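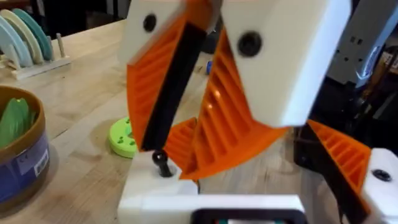 Fin-ray fingers or parallel jaws for plates? Your experience please

zbetancur
Posted Thursday, 09:14

Hello everybody. I am comparing two grippers for table work and I would like to hear from people who have used both kinds for longer than I have.

The first one is our own print, which we call the Mernau. White printed housings, orange flexible fingers with the ribs inside, and black rubber strips on the gripping edges. The second one is the Drelow, a plain parallel jaw with flat aluminium tips and a thin foam on them. Both go on the same arm, with the same wrist camera and the same controller, so I believe the comparison is fair.

The task is always the same. The arm takes a plate from a wooden dish rack, puts it flat on the table, and then brings it back to the rack. I have made 693 attempts since the beginning of July, divided between the two. The soft fingers lose the plate less often when the arm arrives at a wrong angle. The flat jaws put the plate back more exactly, and this is a clear difference.

My question is about the return. With the soft fingers the plate turns a little in the grip, and then its lower edge does not find the slot. Is this something I can solve with a stiffer finger, or must I accept it?

Zoila Betancur

halfnut
Posted Thursday, 09:52

Stiffer finger, yes, but only up to a point. Which material are you printing in, and how thick are the ribs? If the ribs are too thick you've basically built a parallel jaw with extra steps.

zbetancur
Posted Thursday, 10:20

TPU, the ribs are 2 mm. I also tried 3 mm, but then the finger did not wrap any more and I could see no advantage against the Drelow.

old_servo
Posted Thursday, 11:05

I'll disagree with halfnut. Stiffness isn't your problem, the contact is. A plate held at its rim by two narrow strips will pivot around the line between them whatever you print the ribs from. Take hold of it lower down, nearer the middle, and the turning mostly goes away. We had the same trouble with saucers.

Also, do you run your strips the full length of the finger? On ours the rubber near the tip did all the work and the rest only collected dust.

zbetancur
Posted Thursday, 11:31

The strips are long, yes. I put them for the tip and also for bigger objects, where the middle of the finger touches.

About gripping lower: I would like to, but the plates stand close to each other in the rack. When the fingers go deeper they push the neighbour. With the Drelow I can go deeper, because the tips are thinner. Maybe this is the real difference between the two, and it has nothing to do with soft or hard.

halfnut
Posted Thursday, 11:40

That's a fair point, and it means your test is partly a test of finger width. Print a narrow Mernau finger before you decide anything. And old_servo, a softer finger does let the plate swing more under its own weight. I've measured it.

old_servo
Posted Thursday, 12:16

Measured with what plate? With a heavy dinner plate I'd believe you. With a light one I wouldn't expect to see it.

kestrel_lab
Posted Thursday, 13:48

One thing about the camera. At wrist distance the fingers take up most of the view, and orange is a strong colour. Our Ospina controller has automatic exposure switched on by default and it was following the fingers instead of the table. Fixed exposure helped us more than any change of finger did. Is yours fixed?

zbetancur
Posted Thursday, 14:25

No, it is automatic! I did not think of this. There are small bright reflections on the ribs also, so perhaps I will print one pair in matt grey — but first the exposure, otherwise I change two things together.

My plan is now: fixed exposure, then 18 mm fingers in the same TPU, then the lower grip as old_servo says. I will keep the Drelow results as they are, but I must repeat some of them with the new exposure.

halfnut
Posted Thursday, 14:33

Repeat all of them. Otherwise someone here will complain, and it will probably be me.

nilltell_user
Posted Thursday, 16:02

If you ever get the budget, the Niltell wrist with the force sensor is worth a try. You feel the plate touch the bottom of the slot and can let it settle before opening. It doesn't cure the turning, but it is more forgiving.

zbetancur
Posted Thursday, 16:40

Thank you, I will ask for a loan unit. For now I stay with what is on the arm. I will write again here when the narrow fingers are printed.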